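Section 4: Finishing a Todar Solid Maple Board

Read this section through before opening the oil. Allow one full day between coats. Keep the board flat and out of direct sun during the whole process.

Before you start

The board is shipped sanded but bare. You will need 200 grit and 600 grit paper, a tack cloth, lint-free rags, rubber gloves and one can of Mirner board oil. Part number 378 is the right can for light woods. The darker blend will stain maple and cannot be sanded out easily.

Preparing the surface

1. Wipe both faces with a damp rag and let the board dry overnight. This raises the grain.
2. Sand with 200 grit, always along the grain. Do not press harder over knots.
3. Go over the seams between planks by hand. A power sander can leave a dip there.
4. Sand the end grain with 600 grit. End grain takes up more oil than the faces, and a finer surface slows it down.
5. Remove all dust with the tack cloth.

Oiling

6. Stir the oil. Do not shake the can.
7. Apply a thin coat to the underside first, then the edges, then the top.
8. Wait 22 minutes and wipe off everything that has not soaked in.
9. Stand the board on its long edge to dry so that air reaches both faces.
10. Apply the second coat the next day in the same way. End grain may need a third.

CAUTION: Oily rags can catch fire on their own. Lay them out flat outdoors until stiff, or put them in a metal can filled with water and close the lid.

NOTE: Streaks and small knots take oil at a different rate and may look patchy after the first coat. The second coat usually evens this out.

Care

Wipe with a damp cloth and dry at once. Do not soak the board or leave it leaning against a radiator. Oil both faces again each May, or sooner if water no longer beads on the top.
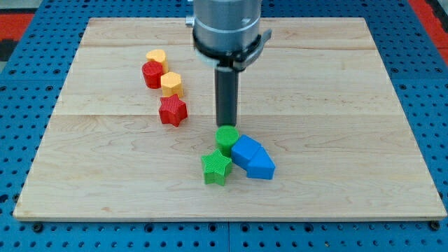 Can I oil only the top face?
Both faces need the same number of coats. A board sealed on one side takes up moisture on the other and will cup.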